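Workshop notebook, Cirudstead
11th March

Furniture check, small cabinet and the black office chair. Writing this up mostly so that we stop having the same argument at the bench.

Starting with the cabinet. The claim on the job sheet is "doors rehung, now align properly, no further work." I have read that sentence on job sheets before and I don't believe it until I have opened and shut the thing myself. The sheet says the hinges came from Dimitriou and that they are a straight swap for the old ones. A straight swap, to my mind, means the same holes, the same reach and the same swing. The sheet doesn't give the reach. It gives the part number, 1642, and the word "equivalent," and equivalent to what is left to the reader.

Gap between the doors, closed: 2 mm at the top, a shade more at the bottom. I measured it, then swapped to the other rule and measured again because I didn't like the answer. Same answer. So the doors are better than they were in September, when you could see daylight between them from across the room. Better is fine. "Properly" is a bigger word and I have crossed it out on the sheet.

I also don't trust the idea that the gap is a hinge problem at all. The cabinet sits on carpet. Carpet gives, and a cabinet with something heavy on one side will lean a little, and then the doors show it. Anyone who adjusts the screws while it stands on carpet is tuning the doors to the carpet. Move it to a hard floor and you start over.
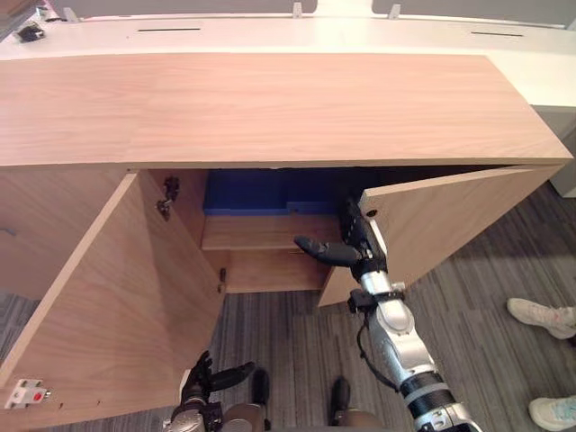 Should the hinges be adjusted again before it goes back?

Leave them alone until the cabinet has been leveled on a hard floor and measured there. If the gap still widens toward the bottom after that, turn the side screw on the lower hinge a quarter turn at a time and write down each turn. Touching all the screws at once is how we lost an afternoon on the last one.

Other cabinet notes. Opened and closed each door 17 times, slowly, listening. No squeak worth writing down. One dull knock on the fourth or fifth go, then never again, and I have no idea what it was. Somebody is going to say it was the shelf settling. Could be. I pressed down on the shelf with my palm and it didn't move, which proves only that it didn't move for me.

The catches I can't sign off. They hold when you push the door home with a bit of purpose. Shut it the way a normal person shuts a cupboard, with a hip or an elbow, and sometimes it stays and sometimes it drifts back open. The sheet has nothing to say on this. I would like whoever wrote "no further work" to shut it with an elbow.

Now the chair. Complaint as received: "wobbles and clicks when you lean." Diagnosis as received, same handwriting: "gas lift worn." I would bet against it. A worn lift sinks. Sat in it through a whole phone call with the Dudamport office, who wanted to know why the cabinet wasn't back yet, and it didn't sink at all. Marked the column with tape before and after to be sure. The tape hadn't shifted.

The click is real, though. It comes when you put weight on one arm to stand up, and I get it on both sides if I try hard enough. My money is on a screw somewhere between the arm and the seat, and that costs nothing to check. Tipped it back to get underneath with a hex key.
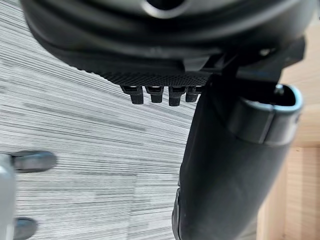 Before anybody orders a new lift from Tiltavel, I want every fastener under the seat tried by hand and the result written in this book. Their catalog calls the replacement lift "universal," and I have been burned by that word. Two parts out of the last batch went back, both universal, neither of them fitting anything we own.

Tried the arm screws first. One took nearly half a turn before it went snug. The rest I could not budge. Sat down, leaned, stood up off the arm: click quieter, still there. So either that screw was part of it or I am hearing what I want to hear. Need a second pair of ears, preferably somebody who hasn't read this.

Wobble: not convinced there is one. Same trouble as the cabinet, the carpet. Roll the chair onto something flat and try again before using the word.

To do
Level the cabinet on the hard floor, measure gap top and bottom
Elbow test on both doors, more than once
Ask Dimitriou for the hinge reach in writing
Recheck the arm screw after a few days of sitting
No order to Tiltavel yet

Hex key is back in the drawer. The short rule reads fine, so please stop blaming it.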